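The Day the Gripper Wouldn't Let Go

Nadège Bailly picks up her phone on the first ring and tells me she has exactly one coffee's worth of time. We end up talking for most of the afternoon. I'd called to ask about a post she put up on the Stanard user list, the one with the subject line "Check your trigger springs, please," and I figured I'd get a quick quote. Instead I got the whole saga (plus a lot of opinions about screws).

Nadège runs the hand-held demo program at Godari, a small company that teaches robot arms to do boring things around desks and kitchens. Her people walk around with grippers in their hands, picking things up and putting them down, and the recordings go off to train the arm. The gripper they use is called the Stanard. The arm at the other end is named Marty, for reasons that go back to a lunch order.

"People think the hand-helds are the safe part," she says. "You've got no motor, you've got no arm swinging at you, so what could happen? And I thought that too! I wrote the safety sheet, and the hand-held section was one paragraph. The arm got nine pages."

What happened was a pinch. One of her operators was doing a tidy-the-desk session, closed the fingers on a roll of tape, let go of the trigger, and the fingers stayed shut. So he did what anybody would do and reached in with his other hand to pull the tape free. The fingers had been hanging on a snagged return spring, and when he wiggled the tape the thing let loose and snapped back, and caught the skin between his thumb and first finger against the housing.

"He said a word I won't repeat," Nadège says. "It's on the audio. He got a blood blister and a day off from collecting, and he was fine. But I watched the recording that night and I felt sick, you know? Swap his hand for someone leaning over it with a loose sleeve or a necklace and you've got a different story."

I asked if it was the first time a gripper had stuck. Long pause.

"No. And that's the part I'm not proud of."

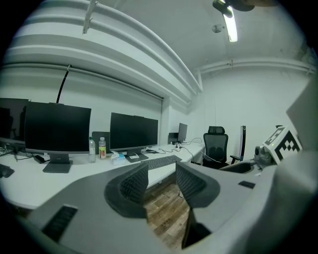
A Stanard gripper open over the floor next to the monitor desk at Godari.

She went back through the logs after the pinch. The software flags it when the fingers stop matching the trigger, and it had been flagging it for weeks. There were 557 flagged recordings sitting in a folder, and everyone who looked at that folder had taken it for a tracking problem. The marker cube on top gets lost in glare all the time, so the team had gotten used to a certain amount of junk. They tossed the bad recordings and kept going.

"We were treating it like a data quality thing," she says. "We had a guy tuning the marker detection! He spent days on it. He made it better, too, so I guess that's nice. Meanwhile the spring is sitting in there getting chewed up."

The spring came from Brateo, who make the trigger assembly, and Nadège is careful to say she doesn't blame them. The assembly sheet asks for a check at 3000 squeezes. Godari had never done one, partly since they had no counter and partly because they'd read it as a suggestion. When she finally opened up the unit, one end of the spring had worn a little groove into its post, and it would hop into that groove and sit there until something jiggled it.

"It's such a dumb little groove," she says. "You could barely feel it with a fingernail. I took pictures and sent them to Brateo and the woman there wrote back in ten minutes going, oh yes, that one."

So what changed? Well, the squeezes get counted now, for a start. The software already knew when the fingers opened and closed, so adding a counter took an afternoon. At 300 a message comes up asking the operator to set the gripper down and work the trigger by itself, with nothing between the pads. If it hesitates at all, it goes in the red bin. They also pull the springs well before Brateo's number, which Nadège admits is overkill. "They cost less than a sandwich. I'm not going to have an argument about sandwiches."

The bigger change is a rule, and she made me write it down word for word: if it's stuck, both hands off. You put the gripper down on the desk with the object still in it and you go get someone. No wiggling, no prying with a pen (someone had apparently been prying with a pen).

I wondered how the operators took it. Not great at first, she tells me, laughing. They're paid by the shift, but they're proud of their numbers, and stopping in the middle of a good run feels terrible. A couple of them kept on fixing stuck fingers themselves until she sat everybody down and played the audio with the word in it.

"That did it! You hear a person you eat lunch with make that noise and you put the gripper down."

The operator is back on desk sessions and, she says, is now the strictest of the lot about the trigger check. The safety sheet has a proper hand-held section, 2 pages long, and she's still fiddling with it. She wants to redo the whole thing in May when the next batch of grippers comes in, with a guard over the gap where his hand got caught. She's printed three versions so far and hates all of them. One rattles, one blocks the camera, and the third one, she says, "looks like a duck."

Her coffee had been cold for a long time by then, and somebody was calling her from down the hall about a red bin.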